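Projektbericht: Was kostet ein Roboter, der den Geschirrspüler ausräumt?
Beschaffungsplanung im Praxisprojekt »Lurkham«, vorgelegt von Yanling Zheng, 30. November 2018 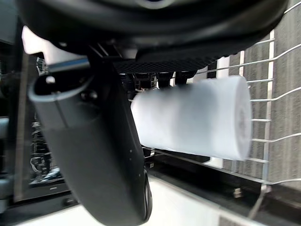

1. Ausgangslage

Als unser Projekt Lurkham im Mai startete, wollte ich eigentlich Greifbewegungen programmieren. Geworden ist daraus eine Einkaufsliste, und ich hätte nie gedacht, dass mir das so viel Spaß machen würde! Meine Aufgabe war es, für unsere Arbeitsgruppe zu planen, welche Ausrüstung wir für Versuche am Geschirrkorb brauchen, was davon gekauft werden muss und was wir aus dem Bestand der Werkstatt übernehmen können. Die Regelung und die Bildverarbeitung behandeln die anderen Teilberichte.

Im Grunde klingt die Anforderung harmlos: Becher, Teller und Schüsseln greifen und abstellen. Wer aber einmal gesehen hat, wie nah ein Greifer dabei an die Drähte des Korbs kommt, plant anders. Auf der Aufnahme vom Handgelenk liegt der weiße, mattierte Zylinder ungefähr waagerecht unter dem dunklen, fein gemusterten Polster, und gleich rechts davon stehen schon die Metallstäbe des Drahtkorbs. Der schwarze Finger links ist breit und rund. Viel Platz zum Rangieren bleibt da nicht, und genau das hat mein Budget am stärksten beeinflusst.

2. Anforderungen an den Greifer

Verglichen habe ich zwei Angebote, eines von Jeklow und eines von Skotix. Beide Firmen haben mir auf meine (anfangs sehr unbeholfenen) Fragen ausführlich geantwortet, wofür ich mich an dieser Stelle bedanke.

Das System von Jeklow kommt mit festen Backen und einem Satz Adapter. Es ist in der Anschaffung günstiger, die Griffbeläge sind jedoch verklebt, und bei Verschleiß tauscht man die ganze Backe. Bei Skotix sind Finger und Beläge einzeln verschraubt und einzeln bestellbar. Für einen Betrieb, in dem Studierende üben und auch einmal gegen einen Korb fahren, ist das ein riesiger Vorteil — jedenfalls auf dem Papier, denn einen Dauerversuch haben wir noch nicht gemacht.

Wichtig war mir außerdem die Kamera am Handgelenk. Finger und Gehäuse verdecken einen guten Teil der Sicht, das muss man beim Kauf der Optik bedenken. Ein weiter Blickwinkel hilft, damit neben dem gegriffenen Teil noch etwas vom Korb zu erkennen ist. Helle, leicht durchscheinende Oberflächen vor einem silbrig weißen Gitter sind auch kein dankbares Motiv, deshalb habe ich eine eigene Position für Beleuchtung eingeplant, die in der ersten Fassung fehlte.

3. Kostenplan

Der Roboterarm selbst ist vorhanden und taucht in der Rechnung nicht auf. Neu zu beschaffen sind 11 Positionen. Die wichtigsten:

Verschleißteile (Griffbeläge, Schrauben, Ersatzfinger): 537 Euro
Beleuchtung mit Halterung: 41 Euro
Geschirrkörbe zum Verbiegen und Ersetzen: 2 Stück, aus Spenden
Greifer: Mietkauf über den Händler Jalali, Rate wird aus dem Institutsbudget bezahlt

Dass die Verschleißteile so zu Buche schlagen, hat in der Gruppe für Diskussionen gesorgt. Ich habe den Posten trotzdem stehen lassen. In der ersten Kalkulation hatte ich ihn viel zu klein angesetzt und die Lieferzeiten gar nicht berücksichtigt. Wenn ein Belag fehlt, steht der Versuch still, und dann nützt auch der schönste Arm nichts.

Nicht enthalten sind Versand, Schulung und die Anpassung der Steuerungssoftware. Für die Schulung liegt noch kein Preis vor.

4. Zeitplan und Reihenfolge der Bestellungen

Zuerst gehen die Verschleißteile raus, danach die Beleuchtung. Der Greifer folgt, sobald der Vertrag mit Jalali unterschrieben ist. Ich würde das bei einem nächsten Projekt wieder so machen, nur früher: Die Freigabe der Mittel hat deutlich länger gedauert als die Auswahl der Teile.

5. Was ich gelernt habe

Angebote lesen ist ein Handwerk! Am Anfang habe ich nur auf Traglast und Wiederholgenauigkeit geschaut, inzwischen blättere ich zuerst zur Ersatzteilliste. Sehr geholfen hat mir, neben dem Versuchsaufbau zu sitzen und mir zu notieren, wo es eng wird — die Hälfte meiner Fragen an die Hersteller ist so entstanden.

Offen ist noch, ob die Beläge auch für Gläser taugen oder ob wir dafür ein weicheres Material brauchen. Skotix hat Muster zugesagt. Die vollständige Positionsliste mit allen Angeboten liegt im Projektordner, Unterordner Beschaffung.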